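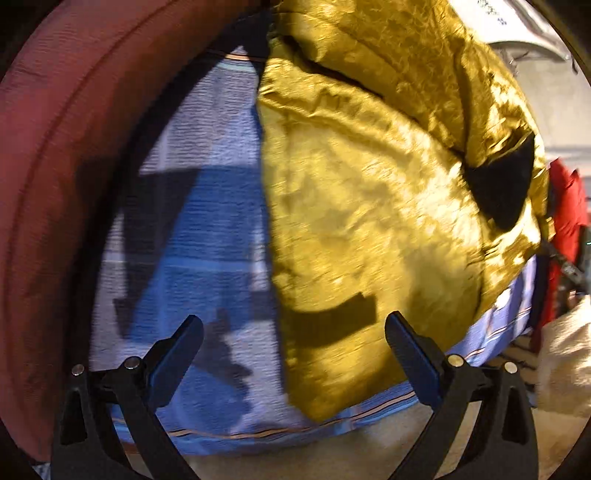 Minutes of the Spring Play Meeting, Storkville Amateur Theater

Wednesday, February 23, 2022
Present: Zlata Semeniuk (chair), Kamrul Mollah (minutes), Didenko, Darley

1. Hall
The hall is confirmed for May. It has 100 seats, but row 7 stays closed until the floor is repaired. Darley will ask again for the date of the repair.

2. Script
Didenko has shortened the second act. The play has now 32 pages. Zlata asked that the letter on page 33 of the old version is kept, and it was agreed.

3. Costumes
The gold jacket will be worn by the Duke. Other costumes will be discussed after the roles are given.
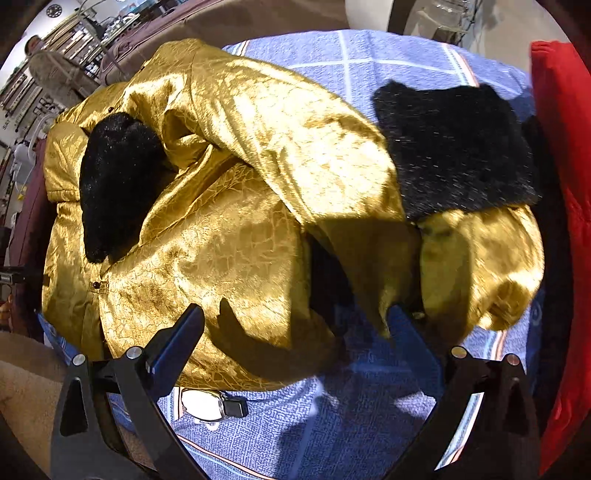

The Duke's jacket, with black furry cuffs.

4. Posters
Gravix sent a price for printing. The members found it too high for color. Kamrul will request the price for black and white.

5. Other matters
Rehearsals will start at 6:30 in the evening, as before. Members who cannot come should please inform Zlata one day earlier.

The meeting was closed at 8:15.

Recent items
Roles and understudies
Key to the side door
Minutes of the annual meeting
Ticket prices for May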